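Student project: picking up flat little things with a hand-held gripper

Posted in Clubs and Classrooms by Nelly Ticona

Hi everyone, and thank you in advance for reading, because I do tend to go on. I help with the after-school robotics club at Trendale, 21 students this term, and our spring project is table tidying. The kids each take a turn with a hand-held gripper and record themselves clearing small scraps off a white table. Later on we want to train a little arm to do the same job from those recordings.

Foam blocks and bottle caps went beautifully! Then we moved on to scraps of paper and crumpled bits, and everything fell apart. The fingers close, the students lift, and the scrap stays on the table.

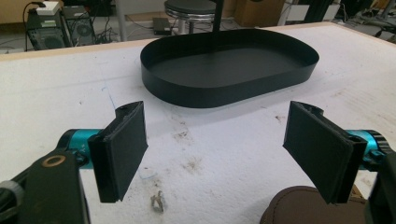
We have 60 recordings of this task so far and I would only call 4 of them good, which is a bit heartbreaking when you see how careful the kids are being. One of my students, who has named the gripper Trusier, thinks we should buy softer fingers. I wonder if it's more about how we hold it. Should we be coming in steeper? Slower? And do we keep the bad tries or throw them out? We meet again Monday and I'd love to have something to tell them.

Jui-lin Ng

Hi Nelly, what a nice project. I ran something very close to this with a ninth grade group and we went through the same slump right after the easy objects, so please tell your students they're in good company.

Before you spend any money, look at where the bottom edges of the fingers are when they meet. With a block you can close halfway up and it still works. With a crumpled scrap there is nothing halfway up to hold, so the edges need to be just about brushing the table before you squeeze. Our kids were nervous about scraping and always stopped a little high. We had them touch down on purpose, open, with the scrap in the middle, and then close slowly while someone else counted to three out loud. It looked silly and it helped a lot.

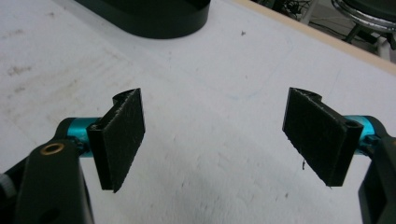 Cleaning is the other habit I'd start right away. We wiped the fingers at the beginning of each meeting and thought that was plenty, and by the second hour they were fuzzy again. Rough black pads like yours hold on to every bit of lint, and there's a light thread hanging off the right one that I'd pull off before the next round. A strip of masking tape pressed on and peeled away works nicely, and the kids will fight over who gets to do it. Do the tabletop too while you're at it.

As for the bad tries, keep them, but in their own folder with a short note on each one. Ours were "too high," "pushed it away" and "dropped it," and reading back through those notes taught the group more than I ever did. Just don't mix them in with the good ones when you train.

Oh, and go back to the blocks for ten minutes if anybody gets discouraged. It cheers them right up.

Ostia159

softer fingers might help but try bending the scraps up a bit first so theres something to grab. we did that and then made them flatter every week

Nelly Ticona

Thank you both so much! I can already think of two students who stop high every single time, and I'm fairly sure I taught them to. I'll bring masking tape on Monday, and we'll try the bent scraps in the second half if there's time before the late bus.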